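Search posts, people, tags

Ngozi Abubakar
Tray return and wash-up, Skustberg staff canteen

A few of you asked how it's going at work with the robot, and I kept promising to write something longer when I had a minute. Well, I have a cup of tea and my feet up, so this is going to be a thread, and knowing me it will be a long one. Get comfortable!

For anyone new: I work for Ridico, we run the canteen at Skustberg, and I'm on tray return. People finish lunch, put the tray on the belt, and my little gang takes everything off it. Plates this way, bowls that way, cups over there, food in the food bin, cans in the cans. That's the job, and I've done it long enough that my hands know it better than I do.

In May our manager, Poonam Malhotra, sat us all down after the lunch shift and told us we were going to be trying a robot arm for sorting the trays. She had brought pastries. I want you to know that when your manager brings pastries to a meeting, the whole room goes very quiet.

To be fair to Poonam, she said the important part first. Our hours were staying as they were through the trial, in writing, and she passed the paper around so we could read it for ourselves. Ebere read it twice and then took a picture of it on her phone, and I thought, good for you, so I did the same.

The arm is called Bako. I don't know who picked the name. The program that tells it what it's looking at is called Olar, and for the first couple of weeks we mixed the two up constantly, so someone would be shouting at Bako for a thing that was Olar's fault. Tobias has explained the difference to me many times, very patiently.

Tobias Montoya is the technician who looks after it. He isn't Ridico, he comes with the machine, but he eats with us and he puts his own tray away properly, and you would be amazed how far that goes with people who work in tray return.

What I had pictured was this great big thing bolted over the belt on day one, arms everywhere, and us standing at the back with our aprons on. It wasn't like that at all. It has its own table, away from the belt, and most of what it has done so far is practice.

And somebody has to set up the practice! I hadn't thought about that part. You can't just tell it "a tray." You have to put things out for it the way people leave them, and people leave things in the strangest ways, as all of you with teenagers know.

So Ridwan and I got asked if we'd like to do that, an hour at a time, after the lunch rush. Ridwan Sopacua is the quickest of any of us on the belt, and I'm the one who talks the most, so I suppose Poonam thought that between us we'd cover it.

At first we laid everything out like a dinner party. Cup here, plate there, everything nicely apart. Tobias let us do that for a bit and then asked, very politely, whether that was what a tray looked like at half past twelve. Ridwan laughed so hard he had to sit down.

Now we do it the real way. Fruit wherever it lands, and a can dropped in a bowl, because if there's a bowl on a tray somebody will put their can in it. I have been lifting cans out of bowls for years and I never once thought of it as knowledge. 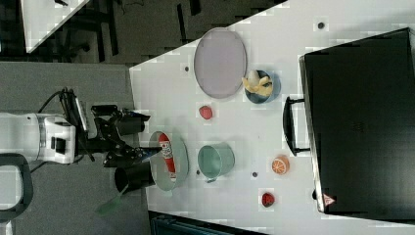 The can in the bowl is a proper headache for it, by the way. You and I reach in and lift and think no more about it. Bako has to come in over the rim, get its fingers on either side, and not push the whole bowl off the table while it's at it. We've had bowls on the floor. We've had a can go in with the plates, and Ebere found it and brought it back to us like a cat with a bird.

There's a sheet where we log the tries. Bako had done 1711 pickups as of this week, counting every sort of object we've given it, and Tobias reads the total out when he comes in, in a sort of sports announcer voice. When it went past 1000 Ridwan made us all clap. I clapped! I felt silly, but I clapped.

Of those, 337 are down as "person stepped in," and that person is usually Ridwan or me. Stepping in can be anything from moving a cup back where it was to pressing stop because you don't like where the thing is headed. I press stop a lot. Tobias says I'm allowed to press stop as much as I want and he has never once sighed about it, at least not where I could hear.

I should say something about fruit. A banana is hard. It's a shape that doesn't sit still, it hangs over the side of whatever you put it in, and if you squeeze it like you'd squeeze a can you get a mess. Strawberries are small and they roll. I had a whole conversation with a grown man with an engineering degree about how hard to hold a strawberry, and he was taking notes.

I went home that night and told my sister, and she said, "Ngozi, they should be paying you for that," and I thought about it, and the next morning I went and asked Poonam.

I want to tell this part properly, because some of you are in jobs where this is coming. I didn't make a speech. I said that Ridwan and I were teaching the machine things that took us years to learn, that it was different work from the belt, and that I thought it should be a different rate for those hours. She said she would take it up the line.

It took a while and there was a bit of back and forth that I'll leave out, but we got it. The robot hours are a higher rate now, and they go on the rota under their own name, so it isn't a favor you do at the end of a shift. If they ask you to help set something like this up, ask early. Ask before you've already been doing it for free for a month like we had.

Now the other side of it, because I don't want anyone thinking it's all clapping and pastries.

When two of us are over at the practice table, the belt is short. For the first weeks Poonam hadn't brought anyone in to cover, and Ebere Ogundipe and the others were carrying it. Ebere didn't complain to me, but I know her face. She was working harder so that I could put strawberries on a table, and she wasn't on the better rate.

We talked about it, she and I, walking to the bus. She told me she doesn't mind the machine, what she minds is finding things out last. The people at the table hear everything from Tobias and the people on the belt get it secondhand or not at all. I hadn't seen it, and I should have.

So that got changed too. There's cover on the belt now during practice, and we swap who goes to the table. Ebere did her first turn last week. She's very strict with it! She put a plate down, looked at the arm, and told it, "Well, go on then," and I think even Tobias stood up straighter.

She also noticed something none of us had, which was that it did much worse when she set the cups with the handles turned away from it. I always put the handle toward me without thinking, so that was all it ever got from me. Tobias went straight back to his laptop. That's a person who was nearly left out of the whole thing, so you can draw your own lesson from that.

People keep asking me if I'm worried. Some days, yes. I'm not going to tell you a paper that says "through the trial" is a paper that says "forever." Trials end. I asked Poonam what happens after, and she said she didn't know yet and would tell us when she did, and I believed her more for saying it than if she'd told me everything would be fine.

What I would love, if anybody upstairs happens to be reading, is for Bako to take the heavy end. The stacks of plates. My shoulders have been hauling stacks of plates for a very long time, and if a machine wants those plates it can have them with my blessing.

What I'd like to keep is the window. We have that little window by the belt where people hand things through and say hello, and there's one older gentleman who tells us his opinion of the soup every single lunchtime whether we asked or not. I don't see Olar getting much out of the soup review, but I'd miss it.

Ridwan feels differently, and I'll put his view in because he asked me to. He'd be happy to leave the belt altogether. He's been staying behind with Tobias to learn how the setup works, how you restart it, what the warnings mean, and he wants to do that as his job. Poonam is looking into whether there's a course. He's like a different man at work, he comes in early!

So there you have it, same robot, and Ridwan wants to move toward it, I want it to carry my plates, and Ebere wants to be in the room when things get decided. I think all of those are reasonable, and I'd be suspicious of anybody who came to a workplace like ours and said everyone there felt the same way.

Speed, since a few of you asked: it's slow. On a busy belt I'd have a tray cleared while it was still making up its mind about the cup. Tobias says it's a good bit quicker than it was, and I'm sure that's so, but lunch is lunch and the belt doesn't wait. It'll be a while before it comes anywhere near the real thing.

Someone in the replies wanted to know if we talk to it. Of course we talk to it. I say good morning to the dishwasher, I'm hardly going to ignore something with fingers.

Next week we start mixing cutlery in, and I have opinions about teaspoons that I've already shared with Tobias at some length. I'll post again once we've had a few goes at it. My tea's gone cold and I'm off to make another one, so ask me whatever you like and I'll answer in the morning before my shift.

We use cookies to remember your settings and keep you signed in. Accept all / Manage choices

Contact | Help | Terms | © All posts belong to their authors | Back to top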